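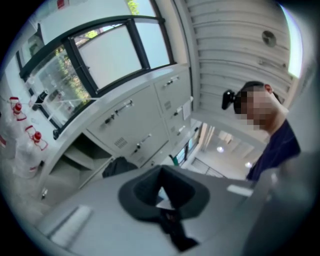

Figure 1. Light gray countertop, with the white drawer cabinet behind it on the left.

Labor Markets in Small Places: Who Counts as Unemployed in Nandisley?
Final report, summer term project in applied economics
Submitted 2019-08-04

1. What we set out to do

Our question was how the closing of the Vellix packing plant changed the job market in Nandisley. The proposal promised a full model of regional labor demand. The report you are holding promises less, and we would like credit for having noticed before the deadline.

Vellix shut its plant in two stages. The first let go of the night shift, the second everyone else. In between, the town's official jobless rate went down. This was reported locally as good news, and it is the reason we picked the topic.

2. Method

We spoke to 11 former plant workers in long interviews, most of them in the Senby library, which has free rooms and a heating system with strong opinions. We also used the monthly claims tables from the district job office. The tables changed format in the middle of our period, so two of the columns can't be compared and we dropped them.

A rate only counts people who are looking for work. Someone who has stopped looking leaves the top of the fraction and the bottom of it too, and the number improves. Every textbook says this in chapter one. It is a different experience to hear it from a man who stopped looking after his fifth letter from the same warehouse, thanking him for his first application.

3. Findings

Of the 11 people we interviewed, 5 had new jobs, 3 were still searching, 2 had given up and 1 had gone back to school. The official measure sees 3 unemployed people out of 8, or 37.5 percent. Add back the 2 who gave up and it becomes 5 out of 10. We know that a sample this small proves very little, and our first reader wrote so in the margin in capital letters.

All five of the new jobs pay less per hour than Vellix did. Three are at Matlala, the furniture wholesaler on the bypass, where hours are set week by week – a system the company calls flexible and the workers call other things.

Travel mattered more than we expected. The bus from Nandisley to Senby doesn't run early enough for a morning shift, and both of the people who gave up had no car.
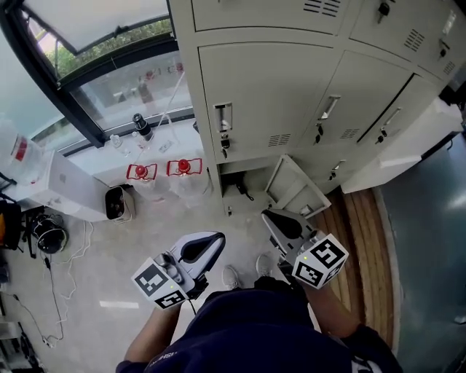 Figure 2. Gray tiled floor, seen from above, with gray sneakers.

4. Limits

We found our interviewees through each other, so they probably know the same people and hear about the same openings. Anyone who moved away is missing. The claims data cover the whole district, and Nandisley is a small part of it.

We also never got an answer from Vellix. We wrote three times and now have a better feel for the warehouse letters.

5. Further work

A follow-up should track the same people for a year and include those who left town. It should also get hold of the old bus timetable, which we asked for in week two and are still expecting.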